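Zanuteo Two-Arm Packing Project
Progress report to the Agarwal fund, second reporting period
02/06/2022

1. Position at the end of the period

The can-to-box task ran on the bench at the Zisau site throughout May. Of the 135 trials planned, 90 were completed. The remainder were suspended after the wrist fault set out in section 2. No one was hurt and no part of the bench had to be replaced. We are not asking for a change to the budget, but milestone 2 will be late.

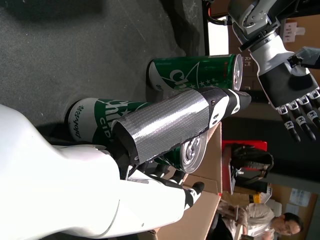
The task itself is unchanged from the first report. A can is picked up from the tabletop, lifted over the wall of a cardboard box and released inside. Cans are presented both standing and lying down. Lying cans remain the harder case: the hand has to come in low, and the clearance between the forearm and the table is small.

2. The fault

During a lying-can trial the wrist continued to turn after the stop command had been sent from the operator's panel. The can was squeezed against the table and dented. The operator pressed the emergency stop and power to both arms was cut. The log shows a delay of 67 milliseconds between the command and the first drop in wrist speed, after which the speed rose again for a short time before power was lost.

The arm was inspected the same afternoon. We found two contributing causes.

a) The tape covering on the forearm had lifted along one edge and was catching on the cable at the wrist. This disturbed the position signal.
b) The Fliltow control software treated the disturbed signal as a valid reading and tried to correct for it, overriding the stop.

The second cause is the more serious. A loose covering is a maintenance matter. A stop command that can be overridden by a bad reading is a safety matter, and we have recorded it as such. 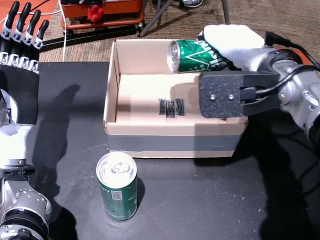

Can held above the box by the gripper, with a second can standing on the table.

3. Action taken

The software now gives the stop command priority over all position correction. The change was tested with the hand empty, then with a can in the grasp, at reduced speed in both cases. The wrist stopped on every attempt. Full-speed tests have not yet been carried out.

Cable routing at the wrist has been altered to leave more slack, and the coverings are now checked before each session. Any lifted edge that could reach a cable is cut back or retaped before power is applied.
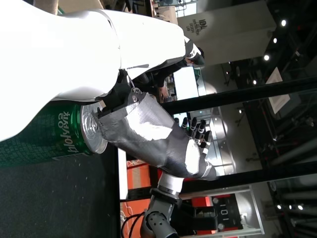

Grasp results before the suspension should be read with some care. The disturbed signal may have been present in earlier trials without causing a visible fault. We have begun going back through the logs to identify these. Trials found to be affected will be repeated and the original results kept in a separate table.

4. Matters still open

The supplier of the wrist unit has been sent the logs and has not yet replied. Until it does, we cannot say whether the second rise in speed came from our software alone or partly from the unit.
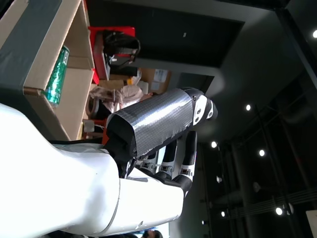

Tape is a poor long-term covering for the forearm. It wrinkles with repeated bending and its edges fray. A fitted sleeve has been drawn up and a quotation requested. The cost can be met from the existing parts budget.

5. Next period

Full-speed stop tests come first. The suspended trials will restart when these have been passed and the site safety officer has signed the revised procedure. The delay to milestone 2 is estimated at roughly two weeks. A separate note on the log review will be sent to the fund when it is complete.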